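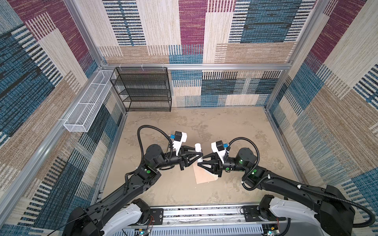
# Mulberg small-bottle handling notes

Data card for the Mulberg set: short recordings of small bottles being picked up, held upright and put down on or beside a sheet of card. Maintained by Elspeth Gourlay. Last revised 31 May 2021.

## Contents

| Item | Value |
|---|---|
| Recordings | 752 |
| Bottle types | 4 |
| Held back for testing | 52 |

## Objects

- **Bottles** – small and cylindrical. White ones are listed under `bottle_w`.
- **Card** – flat light-beige cardboard. Its angle on the floor is not fixed and is not recorded.

## Labels

Each recording has one line in `moffat.csv`:

- `bottle` – type code
- `start_pose` – upright or lying
- `end_pose` – upright, lying or dropped
- `on_card` – yes, no or partly

A bottle that rests across the edge of the card is marked `partly`, however small the overlap. `dropped` takes priority over the other end poses.

## Known problems

- White bottles in shadow are hard to separate from the background by brightness alone.
- Recordings made in March use the old code `btl` for all types. Run `fix_codes.py` before merging.
- Fill level was not noted.

Corrections go to the Rarico tracker, under the tag `bustaton`.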